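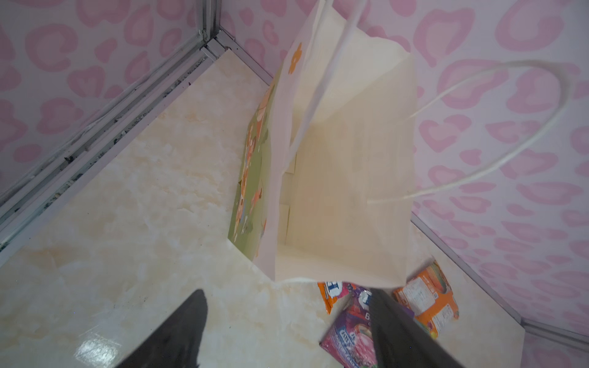 Kershaw print, reel 2: scan and sync
Notebook, October, started 9.40 am

Continuing from the reel 1 entry. Reel 2 of the Kershaw short, 16 mm colour print, combined optical sound on the one edge. Measured 572 feet on the bench counter, head leader excluded. The can label gives no length so there is nothing to check it against.

Condition
Mild vinegar smell on opening, less than reel 1. Strip left in the can last time read between levels 0 and 1. Slight cupping towards the tail, none at the head. Base scratches throughout, fine and vertical, on the picture side of the soundtrack. Perforations fair. Two short runs of strained perfs after the harbour sequence, repaired with perforated tape on both sides.

11 splices in total, all cement apart from one old tape join that had bled adhesive on to the next few frames. Remade that one after cleaning. The cement joins held under a light twist test and were left alone. Colour has faded to magenta in the usual way, worse in the night interiors.

Scan
Rokov scanner, same gate as reel 1. Lamp at 70 per cent on the green channel, red pulled down to keep the skies off the clip. Red and blue settings are in the sidecar file with the scan. First pass stopped at a splice where the transport lost tension. Backed off to before the join, lowered the take-up setting by one step and restarted from the head, so the master is a single continuous pass. No joins in the file.

Registration is good until the strained section, where there is vertical weave of a few pixels. Stabilised in the access copy only. The preservation file keeps the weave as scanned.

Speed is 24 fps. Running time comes out at 15 min 53 s, which agrees with the footage at 40 frames to the foot.

Sound
Variable area track, read on the separate sound head and not from the picture scan. Noise floor is high but steady. Light de-click, no broadband noise reduction. The dialogue in the kitchen scene goes sibilant if the top end is touched at all, so it stays as it is.

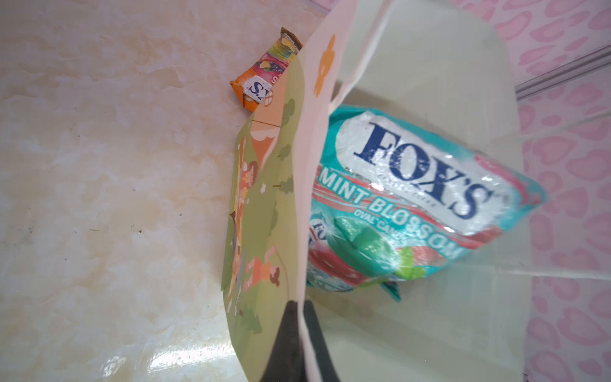 Reading time: 3 min

Sync fault
Picture and sound did not line up when laid together in Ikex. Sound was out by 37 frames, measured against the door slam and again against the cup being set down near the tail. The same figure at both ends, so this is a fixed offset and not drift.

26 frames of this are the standard sound advance on 16 mm, which the import template should have removed and did not. That leaves 11. The template was last edited for the Kuncombe reels, where the head mark had been punched late, and the correction had been saved into the template instead of the job. Cleared it. (The 11 here and the number of splices are a coincidence - I checked, as it looked suspicious written down.)

After the fix the door slam sits on the frame. Lip sync acceptable in all the close shots. One line in the yard scene still looks loose but it looks equally loose on the print when run on the flatbed, so I take it to be post-dubbed and have left it.

To do: look at any other job opened with that template after the Kuncombe work. Reel 1 was imported by hand and is not affected.

Access copy
Graded from the master with a single base correction and then scene by scene for the night interiors. Blacks are thin. Tried a stronger recovery on the blue layer and got noise in the shadows that the encoder turned into blocks at the lower streaming rates. Went back to the milder setting. A little magenta remains in faces and can stay.

The on-demand version needs reels 1 and 2 joined with the changeover cues left in. Cut the tail leader of reel 1 at the last frame of picture and butt to the first frame of reel 2. No dissolve. Sound overlaps slightly at the join on the print, so use the reel 1 track up to the cut.

Catalogue record
Title as on the main title card, not as on the can, which has it misspelt. Director and writer credits from the screen. Production year is not on the print. The edge code gives a stock year only, so enter it as a stock date and leave the year field blank until the paperwork turns up. Language English, no subtitles. Captions still to be made from the new track.

Outstanding
Checksums for the reel 2 master, running now.
Second copy to the shelf tape once they match.
Reel 3: can is rusted at the rim, open it in the extraction cupboard.
Clean the Rokov gate before the next load, adhesive on the lower guide roller.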